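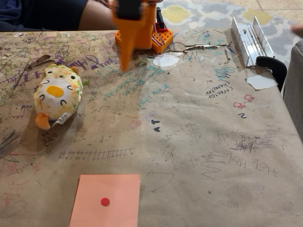 Dronanham Learning Center Forum > Rooms and Furniture > Paper covering on shared tables

deskoffice_3
Wed 13 March
Members are asked to comment on the proposal to replace the kraft paper on the shared tables every week. At present the paper is changed when it is full. Rolls are ordered from Mirnisell, and the next delivery is expected in January.

tablesix
I do not support a weekly change. The math group writes its fractions and number lines directly on the paper and refers back to them at later sessions. Six weeks would be a more suitable period.

Kandinis
With respect to the previous post, six weeks is too long. Pencil and crayon transfer to sleeves and to clean worksheets, and torn edges begin to curl. I request a limit of three weeks.

tablesix
Worksheets may be placed on a separate sheet. The drawings and greetings are also valued by the younger members, who look for them when they return.

room1211
Would the office confirm whether soft toys may remain on the tables between sessions? The current notice refers only to books.

deskoffice_3
Soft toys may remain. The period for changing the paper is still open for comment.

Kandinis
My objection to six weeks stands.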